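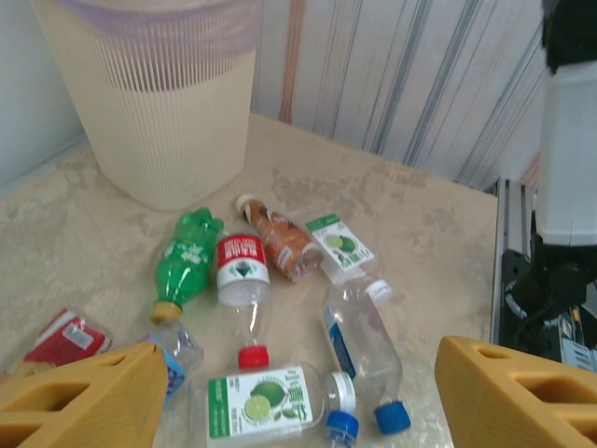
Vistbridge, August

By Dorian Tessier

Home Data Guides Downloads Contact
Search this site Enter a term Go

# Fleury Household Waste Diary

A table of what households in the Fleury district of Vistbridge put out for collection, written down by the residents themselves. It covers trash, recycling and food scraps. Plastic bottles are in the recycling rows unless the resident threw them in the trash, in which case they stay in the trash rows.

## What's in the download

- `diary.csv`: the entries, 1,363 rows
- `homes.csv`: one row per household, 50 rows
- `codes.txt`: short names for the item types

The two tables join on `home_id`. The ids were handed out in the order the signup forms came back and say nothing about the street.

## Columns in diary.csv

- `home_id`: number from 1 to 50
- `day`: day of the diary, 1 to 30
- `stream`: trash, recycling or food
- `item`: code from `codes.txt`
- `weight_g`: weight in grams, blank if not weighed
- `note`: whatever the resident wrote, spelling left alone

## How it was collected

Each household got a paper diary and a Dellico kitchen scale. They wrote a line whenever they emptied a bin or tied off a bag. Diaries ran for 30 days. I typed them up in the Plarus table editor and read every page a second time against the file.

Weights include the liner. Residents used their own bags, so there is no single figure to subtract. Containers were weighed as thrown out, rinsed or not.

## Known problems

- Home 2 lost its scale early on. Its later weights are blank.
- Wrappers are coded `film` up to day 12 and `wrap` after that. Treat them as the same thing.
- Glass is undercounted. Several homes take it straight to the drop-off on Mill Street and didn't log it.
- A few notes give pounds and ounces. The `weight_g` column has been converted, the note has not.

A blank weight is never a zero. Please don't fill them in before taking averages.

## Privacy

Names, street addresses and phone numbers were left out. Notes that mentioned a neighbor or a medicine were shortened and end in `[cut]`.

## Use

Free to use and share with credit to the Fleury Household Waste Diary. Send corrections through the contact page with the `home_id` and `day`, and I'll check the paper copy.

## Changes

- v2: fixed swapped columns in `homes.csv`, added `codes.txt`
- v1: first upload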